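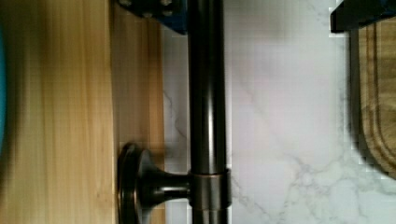 What Is an Audiobook App?

An audiobook is a book that is read aloud and recorded. An audiobook app is a program on a phone or tablet that stores these recordings and plays them for you. The Brerkel Reading Library offers children 1091 recorded stories through its app, Namov.

How Is a Recording Made?

A reader, called a narrator, sits in a quiet room and reads the book into a microphone. Narrators may use a different voice for each character. A short story of 30 pages can take 2 hours to record, and mistakes are read again. An editor then listens to every word and removes coughs, page sounds and long pauses.

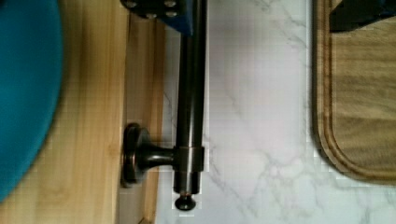 A metal bar held by a bracket against light wood.

How Does the Story Reach You?

The finished recording is saved as a computer file. The file is divided into chapters – just like the printed book – and kept on a large computer called a server. When you choose a story, the app asks the server for a copy. You may listen while the file arrives, and this is called streaming. You may also save the file first, and this is called
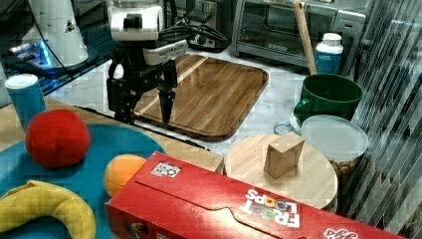
downloading. A downloaded story will play without an internet connection, so it is useful on a long trip.

Does Listening Count as Reading?

Listening helps you learn new words and follow a plot. Many children listen and look at the printed page together. Ask an adult before you download a story.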